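Friday night, feet up, towel brain

December 18, 2020
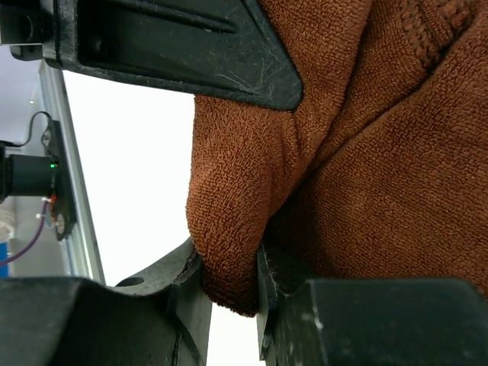
My sister-in-law wants to know when I'm going to be out of a job. She asked it over the phone tonight, right after asking what to bring for Christmas, in the same tone. She figures once the machines can fold, they can do the rest, and then what's a laundry going to need me for? I told her to bring the potatoes and that I'd let her know.

But it got me thinking, so I made tea and got this notebook of a blog out again, and here I am.

We've had the folding station at Grarura since April, and I still talk to it like it's a new hire who doesn't listen. Everybody calls it Juhl because that's the name on the paperwork and it stuck. It does towels. Only towels! No fitted sheets, thank goodness, I'd like to see it try (I'd like to see anybody try, I've been at this 21 years and I still ball up my own at home and shove them in the closet).

What's changed for me is mostly my hands. I used to get through the hotel order by lunch and my thumbs would ache until bedtime. Now I feed and I check. I pull the ones with a stain or a torn edge, I fix the ones it let go of halfway, and I send it the pile again. Terry is the hard one. It's thick, it bunches up in the middle, and the woven band along the end is a completely different feel from the loops, so a corner you'd find with your eyes shut can be a real puzzle for a machine. I never thought about how I find a corner until I had to explain it to the young man from Sikell who came to set things up. I stood there flapping a towel at him going "well, you just sort of... there." He wrote that down, bless him.

And the lint! Lord. It gets on everything, it always has, it was in my hair long before there was any robot. Now the fingers get it too, so wiping them down is on the checklist at the start of a shift and again after break. I've gotten fussy about it. I caught myself telling the evening crew off for leaving it fuzzy, like it was my good stove.

The part I don't love is the quiet. There used to be four of us at the long table and we'd talk the whole morning, recipes, kids, who was selling a car. Two moved over to the ironing side and one took a driving job with Jindbridge, and she likes it, she gets to see daylight. I'm glad for her. I miss the noise though. You can't gossip with a thing that's busy with a bath towel, and the breaks are staggered now so that it doesn't stand idle, which means I mostly eat with the radio.

My boss says the hours are safe through next year. I believe her about as far as next year goes. She did get me two paid days of training on it, and I can clear a fault by myself now without calling anyone, which made me feel pretty smart the first time. The pay went up a little bit for that too. Not a lot! Enough for the better coffee.

So I don't know what to tell my sister-in-law. I'm less sore and I'm a bit lonelier and I have a login with a password I keep forgetting. I'm on again Monday, early, and I still haven't wrapped one single present.

2 shares

Comments (3)

pressroomgal
Same at our place, only it's the sorting line. My shoulder got better and my lunch table got smaller. Ask for the breaks back, we did and they gave us one together a day.

Tuckerdog
Would it do my fitted sheets if I asked nicely

oldmapleroad
Been reading you for years and I still want to know about the password. Write it inside the cabinet door like the rest of us.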